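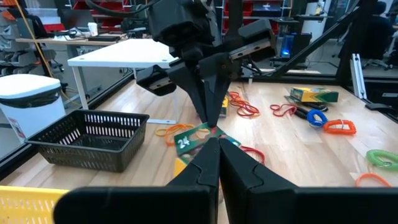
Rubber bands, spiral wristbands and a card marked 24 on the sorting table.

Halima Okoth apologises for the state of the table before I have even got my coat off, and then, being Halima, she doesn't tidy any of it. "If I put it away now I'll only have to get it out again after you've gone," she says, and goes to put the kettle on.

She runs Mugo, the lending drawer service that sends boxes of craft and odds-and-ends supplies to after-school clubs. It began one November with a single shelf in her hallway and a promise to her friend Jeptoo Nyaga, who was teaching a class with hardly a crayon to its name. There are 256 boxes in circulation these days, and every one of them comes back muddled.

"People think it's the paint that causes the trouble," she tells me, settling in with her tea. "Paint is easy, paint has a lid! It's the rubber bands. They get into everything, they wrap themselves round the pliers, they hide in the crayons. I once bought 2,000 of them in one go and I still couldn't tell you where half of them went."

Her way of working is simple enough. Everything gets tipped out on the pale wooden top, and then she goes by colour — the red bands with the red, the orange with the orange — before anything is allowed back in a basket. The coiled wristbands, blue and green and orange, are for keys and for telling teams apart, and they are what the children ask for most. The numbered cards tell her which box she is on.

"I tried doing it all on the computer," she says. "Lovely idea. Then I'd be sitting there with my hands full, wondering where I'd got to. A card you can just look at."

Does she ever get tired of it? She has a good think about that, and tops up my cup while she does.

"I get tired of the carrying," she says at last. "The sorting I'd do for nothing. Well, I do do it for nothing. I put the radio on and off I go, and Jeptoo rings at four to ask if I've eaten."

Mugo is taking requests for new boxes from 21/01/2024, and Halima would be very glad of any spare baskets.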